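Pince Zevport, modèle Maeng : trois mois d'essai et un arrêt qui n'arrête pas

J'avais promis un retour après l'article sur le câblage, le voilà, écrit entre deux manips donc pardon pour le style.

Achetée 1,993 € avec le boîtier de commande. Livraison correcte, notice en anglais seulement, vis de fixation en double, très bien. Montage en une matinée. Le logiciel Lurnano reconnaît la pince du premier coup, ce qui n'était pas le cas de la précédente.

Notre tâche : prendre des vases en verre cannelé, des roses et des ambrés, et les ranger sur une petite étagère à plateau de bois. Verre côtelé, bords festonnés pour certains. Pas facile à tenir. Bon test.
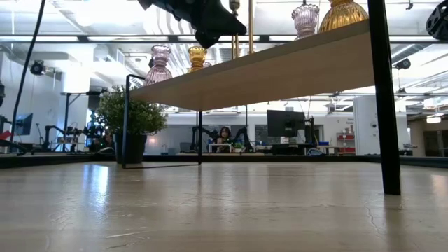

Par Ludmila Čierny
Publié le 20 mai 2022 | Rubrique Essais | Préhension

Le problème, donc. Au cycle 198, la pince se ferme sur un vase, la consigne de force est atteinte, et elle continue de serrer. Pas longtemps. Assez pour fendre le col. J'appuie sur l'arrêt : le bras se fige, les doigts non. Ils ont fini leur course. Verre partout sur la table, une demi-heure de balayette.

Relu la notice trois fois. L'arrêt du bras ne coupe pas la pince si elle est alimentée par son propre boîtier. C'est écrit, page des annexes, petits caractères. Pour moi ça devrait être en première page, en rouge. Avec un vase on perd un vase, avec un doigt c'est autre chose.

Deuxième souci, le capteur de force dérive. À froid, rien à dire. Après presque 600 cycles dans la journée la valeur à vide n'est plus à zéro et la pince croit tenir quelque chose alors qu'elle ne tient rien. Elle lève, elle se déplace, elle dépose du vide sur l'étagère avec beaucoup de soin. Une remise à zéro corrige, mais il faut y penser. Erreur 569 dans le journal, jamais expliquée nulle part.

Contacté le revendeur, Prestgate. Réponse rapide, polie, « cas isolé ». Puis silence. Un correctif du micrologiciel est annoncé pour juillet, à voir.

Ce que j'ai changé en attendant :
Alimentation de la pince reprise sur la chaîne d'arrêt, avec un relais.
Limite de course réglée à la main pour chaque taille de vase.
Remise à zéro du capteur à chaque pause.
Lunettes pour tous ceux qui approchent de la table, moi comprise.

Depuis, plus de casse. Je ne laisse quand même plus tourner sans surveilance.

Les plus : précision, silence, reprise facile après une coupure, doigts interchangeables sans outil.
Les moins : arrêt séparé mal signalé, dérive, câble trop court et trop raide, support qui répond une fois sur deux.

Note : 5/10. J'aurais mis 8 sans l'histoire de l'arrêt. Si vous l'avez déja, vérifiez votre câblage avant le prochain cycle. Je mettrai à jour quand le correctif sera sorti.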